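Minutes of the meeting of the Tindwood Play Library
Thursday, August 17, 2017, in the back room

Present: the five members of the toy group. The coordinator was excused and sent her remarks in writing.

1. Minutes of the last meeting
They were read and accepted with one correction. Under item 4 the word "returned" must be "repaired".

2. Foam blocks and storage
The main subject of the evening was the foam cubes and how we keep them. Until now the cubes go out in cloth bags. Several families complained that the bags are hard to clean and that small children cannot see what is inside. At the last meeting it was agreed to try plastic bins, and a light blue one was on the table so the members could judge it.

It was remarked that the bin has a good wide opening and that the rim is comfortable for the hand. One member was worried about the walls, as they become narrower to the bottom, and a full set may not lie flat in it. Another member answered that the cubes are soft and this will not be a problem. It was decided to test it with one complete set before we order more.

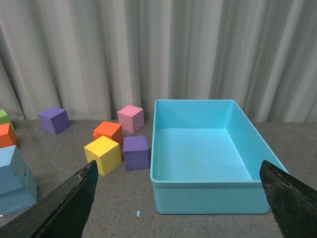

The condition of the cubes was discussed next. The orange one has a small nick at a corner. The yellow one can stay in use. The question was if a cube with a nick should be taken out of the set. After some discussion the group agreed on the following rule: a cube stays in the set when the damage is small and no piece can come loose. If a child could pull off a piece with the fingers or the teeth, the cube is thrown away the same day. The orange cube stays for the moment and will be looked at again at the next meeting.

The coordinator asked in her letter that we wash the cubes with mild soap only and let them dry overnight before they go back into a bin. This was accepted. The text will be printed and put inside the cupboard door.

3. Offers for bins
Two offers were received. Kunell asks 122 dollars for the quantity we need, delivery included. Firkeo is cheaper for each bin, but we would have to take a larger quantity and there is no place to store them. The group prefers Kunell, on condition that the test in item 2 goes well. No order will be made before that.

4. Budget
From the 600 dollars for this year, 400 are still available. The bins will be paid from this amount. The new labels also, if there is enough left.

5. Labels
It was proposed to write the content on the short side of each bin, with a drawing for the children who do not read yet. The proposal was accepted. The size of the label stays open.

6. Other matters
The key of the Gebretsadik Hall cupboard is still missing. Members are asked to look at home one more time.

The meeting was closed at 8:45 p.m. The next date will be sent by e-mail.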